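Urnirholm Bench Arm -- Set-up Guide
Section 7: Household chore routines

7.1 What the chore routines can and cannot do

The Brereo routine pack lets the arm pick up, move and put down small household items on a prepared surface. It is not a housekeeping system. The arm does not know whether an item is clean, whose it is or where it belongs. It works from the positions and target areas entered during set-up.

Tidying light, rigid or slightly soft items is supported. Wiping is supported on flat surfaces only, and the result must be checked by eye. Folding laundry, handling full cups and washing up are not supported in this release. Entries for these jobs appear in the menu but are greyed out.

In our own bench runs at Prarnside, the single-item "pick and place" routine finished 97 times out of 300 without a person stepping in. Plan for supervised use. A person doing the same job by hand will be faster in nearly every case.

7.2 Preparing the surface

1. Clear the table of anything that is not part of the routine.

2. Lay a plain, light-coloured cloth over the work area. Creases left from folding are acceptable. Pull out any ridge higher than the thinnest item you intend to lift.

3. Fix the cloth at its corners. A loose cloth will travel with the gripper and spoil the stored positions.

4. Set the room lighting and leave it alone until the routine has ended. If the light changes, repeat the surface scan (7.3, step 2).

Note: Small marks and specks on the cloth do not normally affect the scan. Bold patterns do.

CAUTION: Do not use the arm on a glass table or near the edge of a worktop. A dropped item may roll or bounce out of reach of the guard area.

7.3 Teaching a pick and place routine

1. Switch on the arm and wait for the steady green light.

2. Select SURFACE, then SCAN. Keep hands out of the work area until the tone sounds.

3. Place the item to be lifted and the target item on the cloth. Leave a clear strip of cloth between them so that the scan records two items.

4. Select FEYISA GRIP and choose Soft or Firm. Use Soft for sponges, foam and thin card. Use Firm for wood and hard plastic.

5. Guide the arm by hand to the item, close the gripper and press STORE.

6. Guide the arm to the target and press STORE again. The release point should lie inside the rim of a dish or lid, well away from the wall.

7. Return the items to their starting places and select RUN SLOW.

8. Watch the whole run. If the item touches the rim before release, stop the arm and repeat step 6.

9. When three slow runs in a row have finished cleanly, select RUN NORMAL.

Note: Lids with a spout or drain hole can be used as targets. The scan may report the hole as a separate item -- select IGNORE when asked.

CAUTION: Soft items can tilt in the grip as the arm moves sideways. Lower the travel speed before raising the grip force. Too much force will squeeze a soft item out of the gripper.

7.4 If a routine stops part-way

Code 18 means that the item recorded at the start was not found at the pick point. The usual causes are a shifted cloth or an item that has rolled. Select HOLD, put the item back by hand and rescan. Do not reach under the arm until HOLD is displayed.

If the gripper stops with an item in it, support the item from below before selecting OPEN.

7.5 Items on the work surface 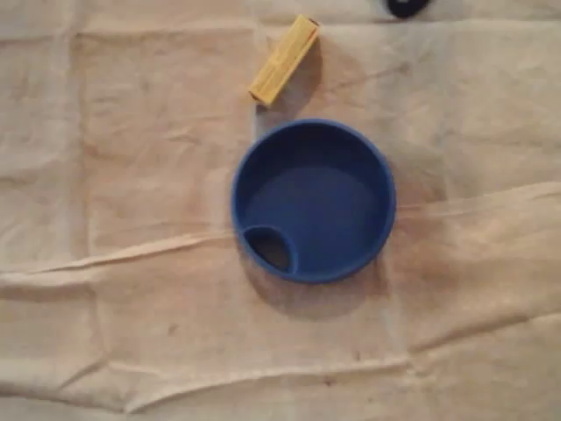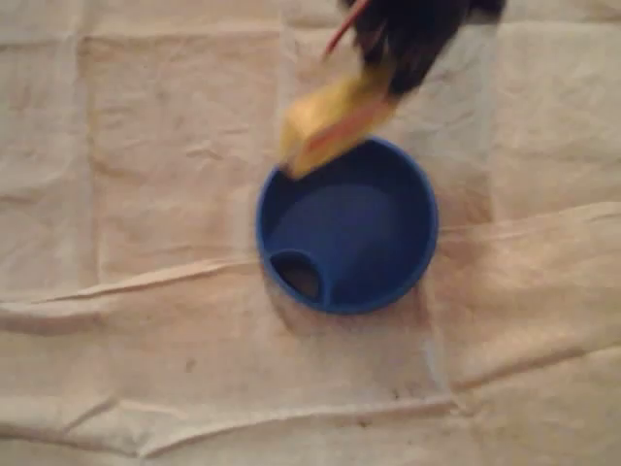 Fig. 7-1 (first picture): blue lid and yellow block on the cloth, with clear cloth between them. Fig. 7-2 (second picture): yellow item held in the gripper at the rim of the blue target.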